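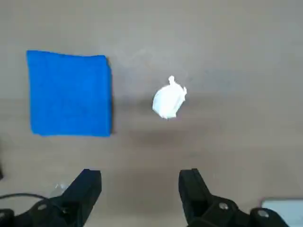

Bleddyn Griffiths

## 4. Wiping down and folding the cloth

For the Kemeys tables, pale tops only. Dark ones are in section 7.

1. Clear the top. Scrunched paper, tissue, crumbs, all of it goes in the bin before any water comes out.
2. Fill the bowl with 500 ml warm water and one squirt of washing-up liquid. No more than that, it leaves smears.
3. Dip the blue cloth, wring it hard. Should be damp, not dripping.
4. Wipe from the back edge towards you – long strokes, overlap a bit. Turn the cloth over when it looks grubby.
5. Go over again with a dry cloth. Leave about 13 minutes before putting anything back.
6. Fold a clean blue cloth into a square, edges roughly lined up, and leave it flat on the top for the next person. Ragged edges are fine, holes arent.

**Note:** blue is for tables. Never floors, never the sink. If you're not sure where one has been, put it in the wash.

**Caution:** no bleach and no scouring pads on these tops. Dull patches wont polish out – Llinos Beddoe has tried.

### Washing the cloths

- Warm wash, no softener (stops them soaking anything up).
- Check for bits of tissue first or you'll be picking fluff off the lot.
- Dry flat or on the line. Spares on shelf 19, Oltport store.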